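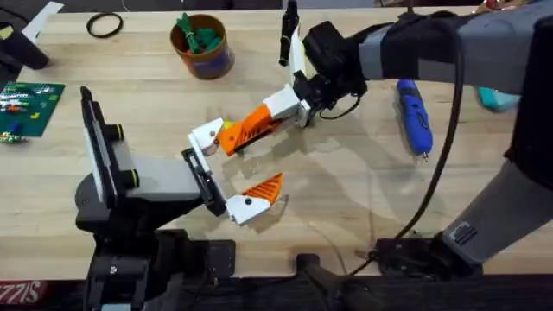
Drundgate workshops to replace painted benches with butcher-block tables

September 5, 2022

The Drundgate shared workshops are to replace their painted work benches with light wooden butcher-block tables supplied by Droltmont, the operator confirmed this week. The order covers 447 tables across 5 buildings. Delivery starts with the Akl building, where the old benches are in the worst condition, and is due to finish in March.

The painted benches were fitted when the site opened and have been recoated several times. An inspection in the spring found chipped paint on most of them, along with swollen edges near the sinks and screw holes left by vices that had been moved. Repair was priced and ruled out. The cost of stripping and recoating came close to that of a new top, and the benches would have been out of use for longer.

Butcher-block tops are made by gluing strips of wood side by side under pressure. Small marks can be sanded out on site and the area oiled again without taking the table away. The pale surface also makes small parts easier to find than on the dark green paint used until now, according to the notice sent to tenants.

The new tables stand 878 mm high. This is slightly lower than the present benches, and tenants who use stools may need to adjust them. Each table is supplied with levelling feet. Clamps may be used at any point along the edge if a pad is placed under the jaw. Drilling into the top will need written permission, and equipment that has to be bolted down should be listed on the fitting form before the delivery date for that building.

Droltmont will oil the tops before they leave its works. A second coat will be applied on site and left overnight, during which the rooms will be closed. After that, tenants are asked to wipe up water and solvents promptly and to keep soldering irons and hot pans on a stand or mat. Oil and sanding blocks will be kept in the store at the Pester building and can be signed out free of charge.

Tenants must clear tools, cables and loose items from the old benches by the evening before fitting. Anything left will be boxed, labelled with the bench number and kept in the store until the end of the following month. Drawers under the old benches will not be reused.

The tops are guaranteed for 5 years against splitting and failed glue joints. Stains, burns and saw cuts are not covered. Fitting dates for the remaining buildings will be posted at each entrance once work at Akl is complete.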